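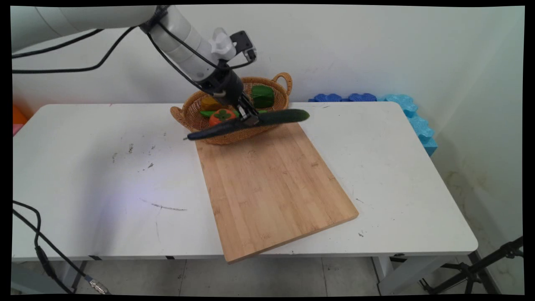 五月进展报告:Musdale 社区烘焙培训厨房

阅读时间:约6分钟

提交给:Esquivel 小额扶持基金
填报人:Ebise Moges,项目负责

先说结论:课开起来了,订单线也跑起来了,烤箱的事拖了后腿。写得急,细节有遗漏的话打电话问我,下午三点以后基本都在。

一、本期做了什么

学员。本期在册34人,全部来自 Musdale 及周边几条街。一半以上是带孩子的家长,所以上午班九点半开始,送完孩子刚好赶上。晚班人少一些,但出勤反而更稳。

课程内容基本按申请书走。海绵蛋糕、磅蛋糕、奶油霜、翻糖基础、食品卫生、成本核算。翻糖那一块比计划多上了两次课,大家对包面没把握,边角老是开裂。后来换了一种做法,擀薄之前先多揉一会儿,手上抹一点白油,好很多。裱花推后到下一期前半段,不影响总课时。

食品卫生考试:参加的学员里有两位没过,都差在过敏原标示那一部分。已经约了补考,补考前我单独给她们讲一遍标签怎么写。另外把过敏原那一节从最后一课挪到了第三课,早点讲,后面每次做配方都能练到。

订单线。这是基金当初最关心的部分,多写几句。本期接的主要是生日蛋糕,其次是受洗和退休聚会,还有一单婚礼,三层,柠檬接骨木花味。婚礼那单原来不敢接,新娘的母亲是晚班学员,坚持要我们做。送货那天早上七点出发,顶层单独装箱,到场再叠。场地那边台阶多,车停得远,下次报价要把送货时间算进去,这次算少了。

纸杯蛋糕的散单没怎么推广,靠口口相传。Stotell 咖啡馆五月开始每周拿一批胡萝卜蛋糕和一批柠檬糖霜条,卖剩的不退。他们店长反馈胡萝卜那款偏甜,糖已经减过一次了,等她再回话。

二、钱

本期订单收入629镑,全部回到原料账上。黄油涨价,鸡蛋还行。香草膏换了便宜一档的牌子,学员盲尝没尝出区别,以后就用这个,香草味蛋糕的主订单仍然用原来那款。

蛋糕盒和底托一次进了50套,单价压下来一些,但储物间塞得很满,下次不这么买了。

设备款:立式搅拌机已到位,发票附后。烤箱那一笔还没动,原因见下。

培训津贴按出勤发放,没有超支。托儿补贴用得比预想少,有几位学员家里老人能帮忙。想问一下余下的部分能不能转到交通补贴,晚班下课后公交班次太稀。请基金这边给个书面答复,邮件就行。

三、没做到的

烤箱。原计划本期装2台双层电烤箱,现在只有旧的那台在用。电工来看过,说现有线路带不动,要单独拉一路。房东同意了,但施工时间一直没定。旧烤箱左后角火大,蛋糕得中途转一次盘,大家都习惯了,可是婚礼那种大尺寸的底层确实难烤匀,边缘干,中间还要再等。那天烤了两遍。

Planulo 的网上下单页面也晚了。页面本身已经做好,卡在定金这一步,目前只能全额付款,而定制蛋糕一般先收定金,尾款取货时付。对方答应改。改好之前继续用电话和纸质订单本,麻烦,但没漏过单。

还有一件小事,订单本上字迹的问题。有一单把“Happy 60th”抄成“Happy 50th”,取货前一晚发现,重写了牌子。现在规定题字一律大写,客户自己签字确认。

四、学员反馈

摘几条,原话,没改:

“以前在家做蛋糕全凭感觉,现在知道要称了。”
“成本那课最有用,才知道自己以前卖一个亏一个。”
“希望晚班能晚十五分钟开始,下班赶不急。”
“翻糖太难了,但是想继续学。”

晚班时间的事和大家商量过,下期往后推十五分钟,清洁收尾缩短一点补回来。

五、下一期打算

烤箱线路定下来之前,不接超过三层的订单。
裱花课先上,奶油花、贝壳边、写字,写字多练。
补考。
试一款无麸质的巧克力蛋糕,要用单独的模具和刮刀,储物间得先腾一格出来,贴标签。
和 Stotell 谈谈能不能加一款季节性的,大黄或者草莓,看他们意思。
给已经结业、想自己接单的学员办一次登记说明会,讲怎么向地方食品部门登记家庭厨房,保险大概怎么买。场地还是用这里,晚班那个时段。
定价表重做一遍。送货按路程和楼层分档,装饰工时单列,不再笼统打包。上次那个价格表是去年的,黄油都不是那个价了。

六、需要基金这边配合的

一是托儿补贴余款能否转用,上面写了。
二是烤箱那笔款的使用期限,能不能顺延到下一期末。电工报价已经拿到,随本报告一起发。
三是下次来访最好选上午班,人齐,也能尝到刚出炉的。来之前跟我说一声有没有忌口,坚果类我们当天可以不做。

附件:搅拌机发票、出勤表、订单汇总、电工报价。出勤表最后一页有一处手改,是我签的字。

Ebise Moges

相关内容
Musdale 培训厨房:上一期进展报告
扶持基金申请指南:设备类支出怎么填
家庭烘焙登记常见问题
Stotell 咖啡馆五月甜点单
过敏原标签模板下载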